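Bhavana Chettiar has a set of drawings for Turnolard open on her desk, and she does not look pleased with them. The project would put 13 townhouses on a lot in Ginmont that once held a single garage. The developer calls it a village.

"It's a driveway with houses on it," she says. "I've got no problem with that. But call it a driveway."

Chettiar has practiced architecture for 20 years, most of them on infill housing. I asked what she made of the shared courtyard, which gets two full pages in the sales brochure.

"Look at the section, not the rendering. The court is 17 feet wide and the walls on both sides go up three floors. In December the sun won't reach the ground there. They've drawn people eating lunch in it."
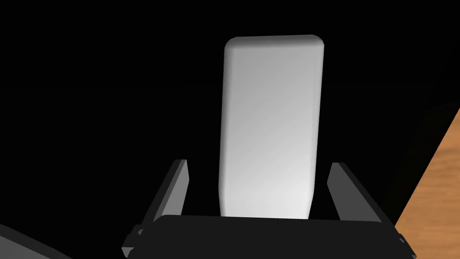

She is no kinder about the roof decks. Each is reached by a steep stair that takes floor area from the top bedroom, and each looks straight onto the deck next door. "You pay for that stair every day and you use it in July," she says.

Rodrigues, the firm behind the design, has said that the decks make up for the small yards. I put that to her. She shrugged — she had heard it before, on the Gasulley site.

"Go to Gasulley and look up. Storage bins, a dead umbrella. Maybe these buyers are different. I'd like to see why."

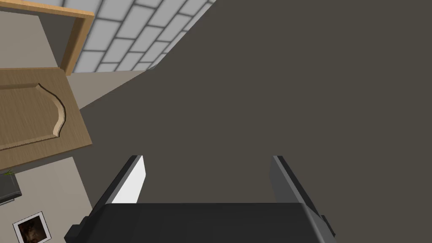

Is there anything she likes? The kitchens, she says, after a while. They run the full width of the house, with a window at each end, and the largest unit, at 2516 square feet, has a ground-floor room with its own bath that could suit a parent.

"That's a real idea. It's in one unit out of 13."

She would drop two houses and widen the court. I asked whether any developer would agree to that.

"No," she says. "But they asked the neighbors for comments, and that's mine."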